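Closberg's only full grocery to close early as Papadakis Market moves across the river

28 January 2025

Papadakis Market, the last full-size grocery store in Closberg, will shut its Front Street doors at the end of next month and reopen in October at a larger site in Rinon, the company said in a notice posted at the registers this week.

The store had been expected to stay open until the new building was finished. The notice says the landlord and the company could not agree on a short extension of the lease, which runs out on the last day of February.

The move leaves Closberg without a supermarket for at least seven months. The nearest one is in Rinon, a 25 minute bus ride from the town hall stop when the bridge is clear. A gas station on Mill Road sells milk, bread and canned goods, and the pharmacy carries a small shelf of cereal and snacks.
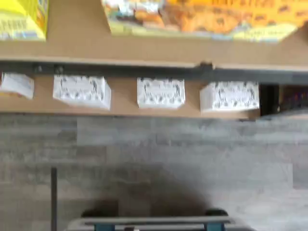 A petition asking the landlord to reconsider had 569 signatures by noon. Closberg town offices said the petition would be placed on the agenda for the next regular meeting but noted that the town has no power over a private lease.

The county transit office is looking at adding a midday trip on the Rinon line while the store is closed. Riders can now take up to two bags on board, and the office said it would relax that limit on trips back from Rinon through the fall. Seniors and riders with disabilities can already book the county van, which costs $3 each way and needs a day's notice.

Papadakis employs 48 people on Front Street. The company said all of them have been offered jobs at the Rinon store, but there is no pay for the months in between. Those who want to return in the fall will keep their seniority. 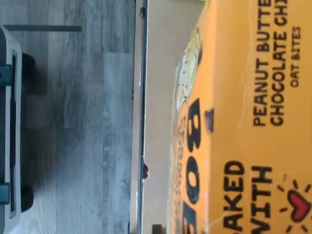
Gift cards and store credit will be good at the new location. Bottle returns end on February 15, and the store will stop taking orders for party trays on the same day. Pharmacy records are not affected, as the store closed its drug counter several years ago.

A delivery company, Jevo, told the town it plans to start dropping off grocery orders in Closberg twice a week. It has not set a delivery fee or a minimum order. The service would cover homes inside the town line – the farms north of Route 9 would be left out at first.

The landlord has not said what will happen to the Front Street building. The new store in Rinon will have 263 parking spaces and a bus shelter by the main door.

Comments (4)

millroad_mom: We do one big shop a week so we will manage, but my neighbor walks there every other day with her cart. A van with a day's notice is no use when you run out of eggs.

T. from Elm: Is the February 15 date for bottles only or cans too? I have a garage full.

rinon resident: Traffic on the bridge is bad enough already. Has anyone looked at that?

gus44: Signed. Seven months without pay is a long time to ask people to wait.

Get the day's local news by email every morning. Sign up for our free newsletter. You can unsubscribe at any time.

Contact us | Corrections | Copyright 2025. All rights reserved. | Back to top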